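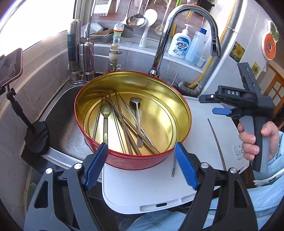 Re: grasp order labels for the utensil set

> We trained on all 736 episodes and the policy still closes on two
> chopsticks at once. Is the pad width the problem, or the labels?
> Fercombe gets the same failure with their own data.

I think it is the labels. In the current release the target is the first item touched, and for thin parallel objects that is a poor proxy for the item the operator meant to take. I relabeled by the item held at lift and retrained with nothing else changed. Double grasps on the held-out set dropped from 29 to 13. Pad width was the same in both runs.

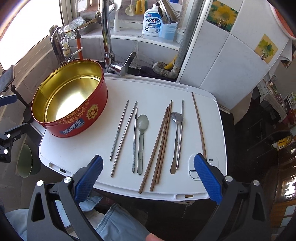 Spacing is the other variable, and the relabeling does not fix it. The Tomić baseline assumes a clear gap on both sides of the target. The single wooden chopstick at the far right of the board meets that condition; the three brown ones clustered together, with their tips converging, do not. I would report the two cases separately. A pooled success rate hides the difference.

The label script is in the Misteo branch, version 2. Please rerun with your seeds before we change the default.

Related threads
Zukov loader drops last step of episode
Fercombe split: train/test overlap
Wrist view only, or both views?
Release notes, August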